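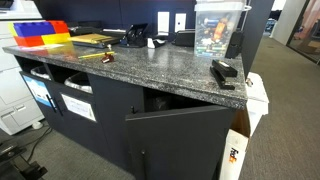
Fig. 1. The copy-room counter, with the right-hand cabinet door open.

Unit 4 notes: reading a kit offer – the Namholm tidy-up package

Last time I promised we'd go through a real offer, so bring your printout of the Namholm sheet. It's a mobile base plus one arm, sold for light office work: putting supplies back, closing cabinets, restocking paper. The arm reaches 80 cm and the base fits a 140 cm aisle. So far so good!

Now look at Fig. 1 with the sheet next to you. Three things I'd ask the seller:

Flat stuff. A pencil lying on speckled granite-look countertop is a mean little target. The sheet says "small items" and leaves it there (I wrote and asked for a minimum thickness, no reply yet).

Doors. The big one swings out into the floor space, and the handle sits low. Can the base back up while the arm keeps hold of it? Surville's kit does this, but you pay 800 extra for the module.

Floor. Carpet, and cables trailing by the copier. Namholm quotes its speed on hard floor only – please circle that line.

About the demo numbers: they report over 200 pick-ups with one operator standing by. I like that they mention the operator. I don't like that we never learn what was picked up. Toy blocks and a stapler are very different jobs.

For the next session, read the Farkau service terms, pages on spare grippers and call-outs, and write half a page on which kit you'd trial in this room. Wei's checklist is in the course folder if you get stuck.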